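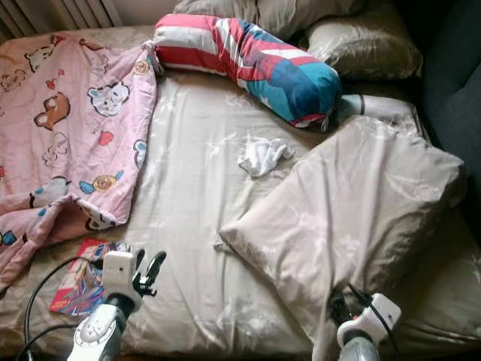

ベッド整頓タスクの作業面。右のグリッパは大きな枕の下側、左は指を開いて手前に。

進捗報告 | ソフトウェア | 柔軟物操作

Gilside計画 中間進捗報告:認識・計画・制御ソフトウェア
2018年10月1日 オリガ・ヴラベツ(Gilside計画 ソフトウェア班)

ジャージャー様、Jornex助成室の皆様

今期はとにかく枕と毛布に明け暮れました。前回の報告をお送りした時点では、認識、計画、制御がそれぞれ別のデモとして動いているだけで、つなぐと途端に止まる、という状態でした。今は一本の流れになっています。まだ遅いところも、恥ずかしくなるような失敗もありますが、ログを開くたびに「次はここを直せばいい」とわかるようになったのが本当に大きく、班の中の空気も8月あたりからはっきり変わりました。

以下、認識(Vaslow)、動作計画(Shin)、制御、ツール類の順に書きます。予算の執行状況は別紙のとおりで、本文では人の配置に関わる点だけ最後に触れます。前回いただいたご質問への回答は、該当する節の中に入れました。

■ 認識:Vaslow

Vaslowは、ベッドの上を見て「どこからどこまでが一つの物か」「どこを持てるか」を出すモジュールです。申請書では「寝具の領域分割および把持候補点の推定」と書いていた部分にあたります。

冒頭の写真のような場面が、今期いちばん時間を使ったところです。大きな枕のカバーと敷いてあるシーツが、同じ淡い花柄なのです。色でも柄でも境目が出ません。しかもシーツにはしわが何本も斜めに走っていて、上からの柔らかい光で枕もシーツも白っぽくなります。人間なら迷わないのに、前期のVaslowは枕の縁よりもシーツの長い折れ目のほうを自信満々に「輪郭」と判定していました。枕がシーツに溶けて消え、代わりにシーツのしわが細長い物体として登録される、という結果が続きました。

対策として、色画像だけで領域を切るのをやめ、奥行きの勾配を別の経路で入れるようにしました。やってみると単純な足し合わせではうまくいきません。枕の縁は、シーツに接するところでなだらかに落ちるので、奥行きだけ見ても境界が甘いのです。効いたのは「厚みの連続性」を見る項でした。しわは高くなってもすぐに元の面へ戻りますが、枕は縁から中央へ向かって厚みが続きます。この違いを局所的な面の当てはめで拾い、しわ由来の線に罰則をかけます。ヴラスタ・ベネシュがこの項を書いた日の夕方、枕がはじめて一つの塊として画面に出たときは、全員が席を立って見に来ました!

反対に、柄が派手すぎて困るものもあります。赤、白、青、青緑の縞が入った長い円筒形の枕は、色の境目が強すぎるために縞ごとに切り刻まれていました。こちらは奥行きの経路が素直に効き、縞は物の境界ではないと判断できるようになっています。ただ、すぐ脇の薄い灰色の円筒クッションとの境は今も不安定です。一部が縞の枕の下に入り込んでいると、同じ円筒の続きとみなして一体化することがあります。形だけなら確かに続きに見えるので、ここは色の経路をもう一度強くする必要があり、重みを場所ごとに切り替える案を試しています。

動物柄のピンクの毛布にもずいぶん鍛えられました。最初の頃は、印刷されたクマの顔がぬいぐるみとして検出されていたのです。上に乗っている物はどけてから毛布をたたむ、という規則がありますから、計画側は律儀に「クマをどける」動作を組み立てます。つまめるはずもありません。現在は、平らな面に載っている模様は物体候補から外す検査を入れました。毛布が折り重なっている部分では模様そのものが曲がっているため検査が通りにくく、折れて中央側に突き出した角のあたりでは誤りが残っています。

手前の端にある雑誌や小冊子のような薄い物も、厚みではほとんど拾えません。ここは色の経路の独壇場です。一部が隠れていても、赤が主体の表紙のように目立つ色であればまず見つかります。淡い色の薄い紙になると話は別で、評価用の画像にまだ十分入っていません。次期に追加します。

小さな白い布についても書いておきます。丸まっていて、靴下なのか小さなタオルなのか、私たちが画像を見ても言い切れないものがあります。分類名を無理に決めさせると、どちらかに高い確信度がつき、その先の動作が変わってしまいます。そこで「小さい柔らかい布、種類不明」という札を正式に設けました。種類不明のものは広げようとせず、まとまりのまま持ち上げて脇の置き場に移します。地味な変更ですが、この札を入れてから、計画側が途中で考え直して止まる場面がぐっと減りました。

今期あらたに注釈をつけた画像は1,242枚です。注釈の規則は途中で一度変えています。はじめは見えている輪郭だけをなぞっていましたが、重なりの下に続いている部分も推定してなぞる方式にしました。手間は増えますし、なぞる人によって線が違います。それでも、隠れた部分の見当がつくかどうかで把持点の質がまるで違うので、変えてよかったと考えています。旧規則の画像も順次つけ直しており、混在期間のデータは版番号で区別できます。

前回ジャージャー様から「照明が変わったらどうなるのか」というご質問をいただきました。正直な答えとして、暗い側にはまだ弱いです。ベッドの手前の隅、ちょうど両手のグリッパが入ってくるあたりは影が濃くなりやすく、グリッパの黒い指と影と布の折れ目が混ざります。自分の手の位置は関節角からわかっているのですから、画像から手を探すのはやめて、機体モデルを投影して塗りつぶす方式に切り替えました。これで指を布の影と間違えることはなくなりましたが、ケーブルは残ります。黒いケーブルはたるみ方が姿勢ごとに変わるのでモデルで予測できず、大きな枕の角に線がかかると、枕がそこで二つに切れて見えることがあるのです。細い線状の領域を後から埋める処理を試作中です。ここが片付くと気持ちいいだろうなと、毎朝思っています。

■ 動作計画:Shin

Shinは、Vaslowの出力を受け取って、何をどの順で動かすかを決めます。

前期は「上にある物から順に」という規則だけで動かしていました。筋は通っているのですが、ベッドの上では上下関係が循環します。円筒形の枕の端が毛布の縁に触れ、毛布の折れた部分がほかの物に近づき、枕はシーツとだけ接しているように見えて実は何かの端を踏んでいる。上下だけで順序をつけようとすると答えが出ず、Shinは黙ってしまいます。

今期は、上下の関係に「動かすと一緒に動くかもしれない」という緩い関係を加えました。それぞれの関係に確からしさを持たせ、全体として巻き添えがいちばん少ない順序を選びます。厳密な最適解は求めていません。よさそうな候補をいくつか広げて、最初の一手だけ実行し、また見直す。布は動かした瞬間に形が変わるので、先の先まで詰めた計画はたいてい無駄になります。アベラルド・カブラルはもともと長い計画を一度に解く派だったのですが、ログを並べて見比べた末に自分のブランチを畳み、今では一手ずつの方式をいちばん熱心に速くしてくれています。

大きな枕の扱いについては、動作の種類も増やしました。以前は「つかんで持ち上げる」しかありませんでした。今は、片手を下側の縁に当てて支え、もう片方でつかむ、あるいは当てた手でそのまま滑らせる、という動作が選べます。もう片方の手は指を開いたまま待たせておき、対象の端が浮いた時点で寄せていきます。待たせる位置がなかなかの曲者です。近すぎれば布を引っかけ、遠すぎれば間に合いません。現在は、次につかむ可能性のある点の集まりから待機位置を計算しており、見ていて「お、わかってるな」と言いたくなる位置に手が来ることが増えました。

計画の要求ログは今期分で3,297件たまりました。全件を保存し、いつでも再計算にかけられます。Shinに手を入れるときは、この全件を新旧両方で解かせ、答えが変わったものだけを人が見ます。新しいほうが必ず良いとは限らないので、変わった理由を一行書いてから取り込む決まりにしました。最初は面倒がられましたが、三週間もすると、その一行が班でいちばん読まれる文書になりました。

残っている大きな弱点は、やめどきの判断です。枕がまっすぐになり、毛布がそれなりに畳まれた状態から、Shinはもう一回直したがります。目標とのずれがゼロにならないかぎり次の手を探すためで、直した結果かえって乱れることもあります。布にはもともと「だいたいでよい」という終わり方しかありません。今は、一手で見込める改善がVaslowの推定誤差より小さければ終了する、という条件を入れて様子を見ています。条件がきつすぎると、今度は毛布の角が折れたまま満足してしまいます。この加減は介護施設や宿泊施設など使う場所によっても違うはずで、次期に外から調整できるようにする予定です。

■ 制御

制御側の今期の主題は、触れてからの振る舞いです。

枕の縁に手を当てるとき、位置だけで指令すると、押し込みすぎるか、宙で止まるかのどちらかになります。布と詰め物は柔らかいので、接触した瞬間がはっきりしません。手首の力の読みも、グリッパ自身の重さと姿勢の影響に埋もれてしまいます。ロマナ・クビーチェクが姿勢ごとの補正表を作り直し、加えて、力の値そのものではなく変化の傾きで接触を判定する方式を入れました。硬い机に対しては以前の方式のほうが早く反応しますが、枕に対しては新しいほうがずっと素直です。対象の種類はVaslowから来るので、柔らかいものに近づくときだけ切り替えています。

認識から最初の指令が出るまでの時間は、目標の300ミリ秒に対して、中央値が207ミリ秒まで来ました。前回の報告でいちばん心配しておられた数字だと思いますので、胸を張って書いておきます! ただし、これは中央値です。毛布の折り重なりが多い場面では面の当てはめに時間を取られ、目標を超えるものがあります。当てはめを必要な領域だけに限る改修が済めば、遅い側も縮まる見込みです。

両腕の協調では、干渉の回避を入れすぎて腕が譲り合う問題がありました。両方が相手を避けて待ち、どちらも動きません。優先権を時間で交代させる案は見た目がぎこちなく、結局、計画側が「今はこちらの手が主」と明示する形に落ち着きました。制御だけで解こうとして二週間ほど回り道をしたのは私の判断です。計画側の人と最初から同じ机で話すべきでした。今はそうしています。

ケーブルについては、制御でもできることをしています。たるみが大きくなる手首の回し方に小さな罰則を与え、同じ位置へ行くのに複数の姿勢があるときは、線が作業面にかかりにくいほうを選びます。認識側の穴埋め処理と両輪で効かせるつもりです。

安全停止の条件は変更していません。布を引いたときに反力が急に上がったら、その場で指を開いて手を引きます。引っかかった布を引っ張り続けないことを最優先にしており、この条件は今後もソフトウェアの性能と引き換えに緩めることはありません。

■ ツール

ここからは、写真には写らないけれど今期いちばん自慢したい部分です。

再生ツールが動くようになりました。カメラ画像、奥行き、Vaslowの領域、Shinの候補、関節と力の値を同じ時間軸に並べ、好きなところで止め、そこから計算だけやり直せます。以前は、枕を取り落としたとき、原因が認識なのか計画なのか制御なのかで午前中いっぱい議論していました。今は再生して、候補点の表示を出して、「あ、これは縁じゃなくてしわだ」と言って終わりです。コーヒーが冷める前に済みます。

苦労したのは時刻合わせです。画像の時刻として、撮った時刻ではなく届いた時刻が記録されている箇所が一つあり、手が布に触れたように見える画像と力の変化がわずかにずれていました。見つけたのはヴラスタで、再生ツールを作っていなければ、たぶん今も制御の遅れだと思い込んでいたはずです。過去のログにはずれを補正する変換を用意しましたが、補正済みかどうかを示す印がないログも一部残っており、それらは評価に使っていません。

設定ファイルの扱いも改めました。誰かの手元でだけ調子がよい、という現象がたびたびあり、調べると手元の設定が共有のものと違っているのです。今は起動時に設定一式の要約値をログに書き、共有版と違っていれば画面の隅が黄色くなります。黄色いまま評価を取ると集計に入りません。単純ですが、これだけで「昨日は動いた」という会話がほとんどなくなりました。

回帰試験は毎晩回しています。認識は注釈つき画像、計画は要求ログ、制御は記録した力の波形を入れる形で、機体を使わずに済む範囲を少しずつ広げています。機体での確認はどうしても時間がかかるので、昼の機体時間は、夜の試験を通ったものだけに使います。予約表の奪い合いも穏やかになりました。

■ うまくいかなかったこと

布の形を物理シミュレーションで予測し、計画に使う試みは、今期で一度打ち切ります。きれいな動画はできました。ところが、実物のシーツのしわの出方とは合いません。摩擦や厚みの値を場面ごとに合わせればそれらしくなりますが、その値を現場で知る方法がないのです。シミュレーションは、順序の入れ替えなど大まかな検査に限って残します。申請書の項目としては「布変形モデルの構築」にあたり、内容の変更としてご相談させてください。浮いた作業時間は、奥行きと色の重みの切り替えに回したいと考えています。

枕の自動分類(寝るための枕か、飾りのクッションか)も進んでいません。円筒形の枕を飾りと見るか、抱えて眠るためのものと見るかは、使う人次第です。奥に置いてある枕の表面がサテンのような光沢を持っていると、反射で奥行きに穴があき、分類どころか形が崩れることもあります。光沢のほうは補間で対応できそうなので先に進め、分類は使う人に聞く方式を検討中です。

■ 次期の予定

まず、線状の欠けを埋める処理をVaslow本体に入れます。続いて、重なった円筒形の分離。評価用画像には、光沢のあるカバーと淡い色の薄い物を加えます。Shinは終了条件の外部設定と、毛布の折り重なりを開いてから畳む手順の追加です。現状では、折れて突き出した角をそのまま畳み込むことがあり、仕上がりが不格好になります。先に角を開けばよいのですが、どちらへ開くかは裏表の推定にかかっていて、柄の向きが手がかりに使えないか調べ始めたところです。動物の顔には上下がありますから、今度は模様に助けてもらえるかもしれません。

人員については、アベラルドの担当を半分、制御側へ移します。計画と制御の間に落ちる問題が多く、両方のコードを触れる人がいると進みが段違いだとわかりました。総額に変更はありません。

再生ツールの画面をそのままお見せしながら説明する時間を、次回の面談で少し長めにいただけないでしょうか。枕が一つの塊になる前と後を並べて再生できます。ぜひご覧いただきたいです。

オリガ・ヴラベツ

コメント(4)

ダラル・ジャージャー
報告ありがとうございました。布変形モデルの件は変更届の様式で出してください。理由欄はこの文章の該当部分を貼っていただければ足ります。面談は長めに取ります。遅い側の時間の分布も、そのとき見せてもらえますか。

オリガ・ヴラベツ
承知しました。分布は場面別に分けた図にして持っていきます。毛布の多い場面だけ右に長い裾があります。

ロマナ・クビーチェク
補正表の件、一点だけ補足です。手首を大きく返した姿勢はまだ測り直しが済んでいません。その範囲では旧表を使っています。

ヴラスタ・ベネシュ
重なった円筒の分離、灰色のほうの端に暗い帯があるので、そこを切れ目の手がかりにする版を試しています。ブランチは上げてあります。夜の試験はまだ通っていません。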